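Buying the boring stuff first: Lenka Čierny on planning a robot room

Ask Lenka Čierny what she's most excited about this year and you expect to hear about the humanoid. You hear about cable instead.

"Good cable! Long enough, with a spare on the shelf," she says, laughing. "I could talk about it all afternoon."

She did, a little. Čierny plans equipment for Trirka, a small outfit teaching humanoids to do household chores, and she has just finished the budget for the next two years with her colleague Ľudovít Polák. We met on 24 Aug 2019, with the spreadsheet open between us and a pot of coffee going cold.

Their first draft, she admits, was nearly all robot. The machine had a line, the hands had a line, and everything else was squeezed into a row called "room."

"Ľudovít looked at it and asked me where the thing was going to work," she says. "I said, well, at a desk. And he said, which desk? How deep? Can it get its feet near enough? I had no idea. So we went back and planned it from the chore outward, and I loved doing it that way."

The chores themselves are small. Reach for a drink on a desk, go to the fridge, come back. Planning for them means buying ordinary furniture and keeping the floor clear enough for a machine with a tether behind it.

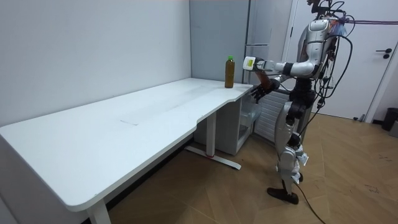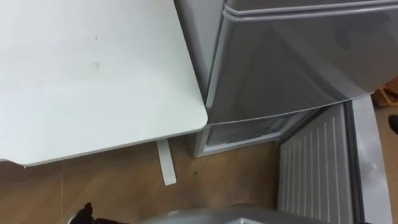

"People want to spend on a custom bench," Čierny says. "I'd much sooner buy what a family would buy. You get real corners and real gaps, and if you scratch it, you haven't ruined the quarter."

The desk allowance in the new budget is $160. Door seals, hinges and other small fridge parts get $80. The biggest line outside the robot itself is $1,896 for spare parts for the hands, and it's the one she fought hardest for.

"Fingers wear. They're the part that touches the world, so of course they do! If you own one set and a joint goes, you have a very handsome statue until the post comes."

She priced service plans from two suppliers, Zuvurar and Hamdy. Hamdy was cheaper by the year, but Zuvurar would ship single finger joints, and that settled it. A third firm, Bornlow, offered a lease on a second robot. Polák was keen. Čierny wanted to wait until October, when they'll know how many hours the first one is really getting.

"He's probably right that we'll need it," she says. "I just want to see the log first. How long did it run, how long did we spend setting up, how long did it sit there while we hunted for an adapter?"

Her advice to anyone putting together a first budget is to spend a day in the room with a tape measure and a roll of masking tape before calling a single sales office. Mark where the robot will stand and which way the door swings. Write down the outlets. Then price the lot, shipping included, and leave a line with nothing in it yet.

Polák, who had come in for the last of the coffee, wanted it noted that the empty line was his idea. Čierny says he can have it in writing when he finds the missing adapter.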